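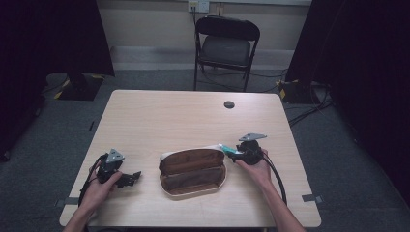 Tuesday, after ten in the evening

My new glasses are ready and I cannot yet say that I like them. The floor is too near. When I go down the stairs I hold the rail like an old aunt, and when I turn my head quickly the door frames bend a little, as if they were made of rubber. The optician told me this is normal and will go away in two weeks. I believe her, but I have left the old pair on the shelf in the bathroom, just in case.

It is my first pair with two strengths in one glass. I put it off for more than a year. At work I was holding the paper farther and farther away, and Bastian asked me in the canteen if I would like him to stand in the corridor with my menu. I laughed, but I went home and looked in the mirror for a long time. My mother got hers at the same age. She kept them on a string, and I remember the small sound when they knocked against the buttons of her cardigan. I will not have a string.

The shop is the small one in Trurklow, behind the bakery. I took the early bus because I wanted to be there before the school children. The optician is called Frau Kröger, Sabine Kröger, it is written on a card on the counter, and she speaks slowly to me although I have lived in this country for so long. I do not mind it. She speaks slowly to everybody, also to the man before me, who was born two streets away and told us so.

She made me read a text on a card with small letters. It was about the care of roses. I read that one must cut above an outward bud, and I was so interested that I continued to the end, and she had to take the card out of my hand. Then she bent the left arm of the frame with some warm air and put it again behind my ear, and bent it again. The price was 798 euros, with the special coating. I had known it since January, when I ordered, but to know a price and to type the number of one's card are two different feelings. For this money my father could have bought a motorcycle! I did not say this to Frau Kröger.

On the way back I wanted to read on the bus and could not find the right place in the glass. One must move the nose and not the eyes, that is what she explained. So I sat there and moved my nose up and down over the newspaper, and a little girl across from me began to do the same. Her grandmother told her to stop. I would have liked to tell the grandmother that it is all right, but my stop came.

In the afternoon I telephoned with Ching-wen. She has had this kind of glasses for years and says that the secret is to wear them from the morning and never to change back, not even for cooking. She also says that I shall be surprised how dirty my kitchen is. After the call I went to look. She is right about the shelf over the cooker. I cleaned it, and then the handle of the fridge, and then I became angry with Ching-wen and made tea.

There was a letter from the library in Wumirport. The book about the river boats, which I asked for before the holidays, has finally come, and I may keep it for four weeks. I am happy about this but also a bit afraid, for I remember that the print in that series is very small. It will be a proper test. I must collect it by Saturday or it goes to the next person on the list.

Joscha came at six to bring back my ladder. He stood in the door and talked about his roof, and I waited for him to notice something. He talked about the tiles, and the price of the tiles, and the firm Pfeiffer, who promised to come before the frost and did not come. I took the glasses off and cleaned them on my blouse, very slowly, and put them on again. He said the gutter was also bad. At last, when he was already at the gate, he turned round and asked if I had done something with my hair. I said yes.

I wrote then a few lines to Samran, by hand, on the blue paper. He turns 87 this month and he does not like to get his letters from a printer. I could see my own writing so clearly that I was ashamed of it. The letters lean in all directions — my teacher would have made me copy the page. I started again on a new sheet and went more slowly, and it came out better, except for the word “neighbour”, where I always lose the u and have to squeeze it in afterwards. I told him about the roses. He had such a beautiful one at the side of his house, a yellow climber, and I asked if it still lives.

Now my eyes are tired and there is a small pressure over the nose, on the left side only. If it is still there on Friday I will go back and let her bend it once more. The stamp for Samran is on the table by the keys. Tomorrow: post, bread, ask Joscha for the other half of the ladder, which he has forgotten in his garage.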